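4.2 What the diary studies can and cannot tell us about unpacking

Much of what is now repeated about how households put away their shopping goes back to a single diary exercise. Charpentier's Metcombe study asked adults to write down, at the end of each day, what they had bought, where it had been put and how long the putting away had taken. The exercise produced 2907 entries, and the sheer size of that number has done a great deal of work in later papers. We think it has done too much.

The central claim is simple. People who unpack their shopping at once are said to throw away less food than people who leave it in bags on the counter or in the hall. The claim has an obvious appeal. It sounds like something a grandmother would say, it costs nothing to act on, and it gives local waste campaigns a slogan. It was printed on refrigerator magnets in Drareck within a year of the first report. What it lacks is evidence that delay in unpacking causes anything.

Consider first who wrote the diaries. Of the 2907 entries, 1177 came from people who said they lived alone. A person living alone usually knows when the milk was bought and who drank it. In a house with teenagers, the diary keeper is guessing. Charpentier treats the two kinds of entry as equal and adds them together. When we separated them, using the tables in his own appendix, the link between prompt unpacking and low waste held only among the people living alone, and even there it was weak. In shared homes it disappeared. A finding that vanishes in exactly those homes where most food is bought should not be presented as a finding about households in general.

Consider next what was being measured. The diary form offered a box for "put away" and a box for "left out." It did not say what either meant. Pritchard, who recoded a sample of the Metcombe forms by hand, found potatoes in a paper bag under the sink entered as put away by one person and as left out by another. Bread was worse. Several diarists had a habit of leaving bread in its wrapping on top of whatever basket or box was nearest, and as far as they were concerned that was where bread lived. The form turned a settled household custom into a lapse.

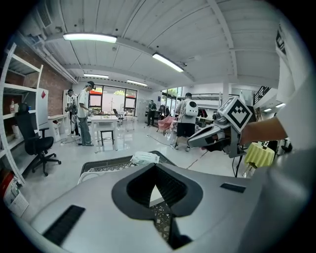 Figure 3. White paper bag or package resting on the rim of a dark gray mesh crate or basket.

It follows that the category of "left out" mixes at least two things that have little to do with each other: goods that have not yet reached their place, and goods whose place happens to be in the open. Only the first could bear on the argument about delay. Pritchard's recoding suggests that the second was common, though she is careful not to say how common, and we will not say it for her. Her sample was small and she chose it herself from the forms with the longest written comments. People who write long comments on a form may well keep house differently from people who do not.

The timing question is no sounder. Diarists were asked to say whether unpacking had been finished within 30 minutes of coming home. Why 30? The report does not explain. We wrote to ask and were told that the figure had been carried over from an earlier pilot. We have seen the pilot. It used an hour. No reason for the change is recorded, and the analysis was never run with the longer limit, or at least never published with it. Frozen goods and dry goods are held to the same limit, so that a household which puts its ice cream away immediately and lets the rice stand until evening is scored as a household that delays. We struggle to see what sort of spoiled rice the authors had in mind.

Supporters of the claim usually turn at this point to the Rønning follow-up, which is said to have confirmed the Metcombe result with direct observation. We have read it several times and cannot agree. Observers visited each home on 2 occasions, both arranged in advance. A family that knows a visitor is coming at four o'clock to watch the groceries being put away will put the groceries away. The follow-up's own authors mention this problem in a footnote and then proceed as though the footnote had solved it. Waste, meanwhile, was not observed at all. It was taken from a questionnaire filled in the following July, when participants were asked to remember how much they had thrown out over the spring. The reader may wish to try this before deciding how much weight to give the answers.

The one result from Rønning that we find interesting has hardly been cited. Homes in which shopping was carried in loose paper bags had more left out at the end of the visit than homes where it came in a crate or a stiff basket. The authors suggest that a crate is a nuisance on the floor and so gets emptied. Perhaps. It is just as likely that people who own shopping crates drive to the store, buy in bulk and have a pantry to fill, while those with paper bags are walking home with tonight's dinner. Nothing in the design allows us to choose between the two readings. We mention it only as an example of a question that could be settled with modest effort, by giving crates to some homes and bags to others, and that has not been.

We should say something about the Urko kitchens project as well, if only to explain why it is missing from our comparison table. Urko reports a large drop in waste after residents attended an evening class on storage. The class also covered menu planning, portion sizes and the reading of date labels. To credit the drop to faster unpacking, as two recent reviews have done, is to pick one ingredient out of a stew and declare that it made the dinner. The Urko team did not make this claim themselves, and they should not be blamed for it.

Our own position is limited. We do not argue that leaving fish in the hall is wise. We argue that the published evidence says almost nothing about whether ordinary delay, with ordinary goods, in ordinary homes, leads to more food in the trash. The diaries record what people were willing to write down at bedtime under headings they had to interpret for themselves. Section 4.3 looks at whether receipts, matched against weighed waste, give a better basis.

Comments (3)

pantryshelf
Good to see somebody ask about the half hour. I kept one of these diaries and I never looked at a clock once. I ticked yes every day unless something had melted.

R. Oakes
You are a bit hard on Charpentier. He says in his own discussion that the put away box was a mistake. The magnets were not his idea either.

Meinir Pritchard
2 September 2023
A small correction to the paragraph on my recoding. I took the forms with the longest comments first, then added a second batch without comments. The second batch is not in the version you cite. It does not change the potatoes.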